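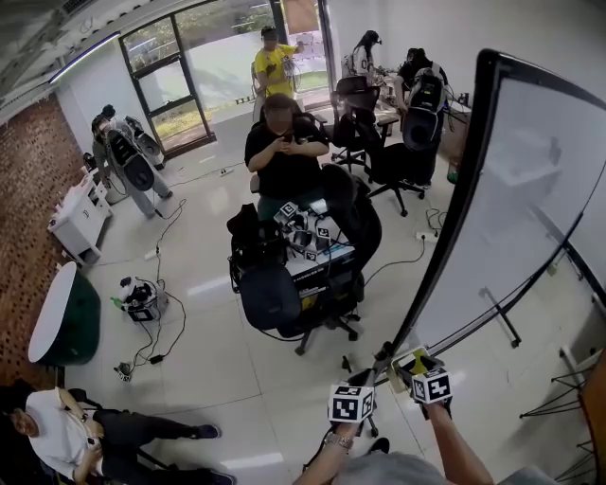

23/05/2026. Adhesive trials, Baston primer on untreated pine. Entry by D. Lindemann.

Panels 1 through 6 were coated at the standard rate and left to cure overnight. Panel 4 lifted at the lower corner and has been set aside for N. Bermúdez. The remaining panels were sanded at 1000 grit and recoated from can 201.

Colleagues are asked to close the can fully after use and to record the time of opening on the lid. Second coat to be checked by I. Hollmann. Cross-cut test still to be done.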